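Speaker notes, "Two grippers, one phone"
Giuliana Tamayo, Kakum project

Slide 1. Start
Say good morning and thank Shabnam Butt for the invitation. Explain the question: which fingers should we keep on the Kakum arm, the flat ones or the pointed ones? Do not go into the controller yet.

Slide 2. What we did
Each pair of fingers made 100 tries, with the same arm and the same speed. The flat pair closed well on boxes. With thin things lying on soft cloth it was weaker, and it often pushed the cloth in front of it.

Slide 3. The wrist camera
Speak slowly on this one. Point first at the two black tips, then at the phone in its pink case. The screen gives back the arm and the flowered wallpaper like a mirror, and our detector does not like this. Ask the audience: where would you put the grasp point? Wait a little for answers.
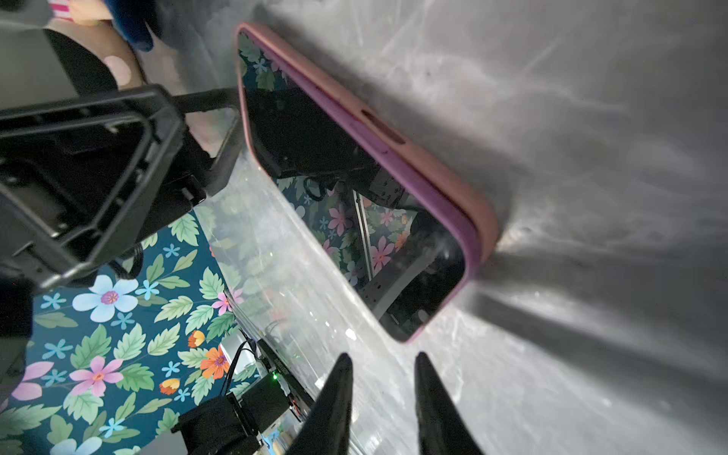 Slide 4. Results
Pointed fingers: 58 good grasps. Flat fingers: fewer, the table is on the slide, do not read it aloud. Dagný Bisgaard will want to know about scratches. We did not measure them.

Slide 5. Next
In May we repeat the test with the Plameo controller. Ezequiel Cervantes has the parts list, please write to him if you want a copy. Then questions.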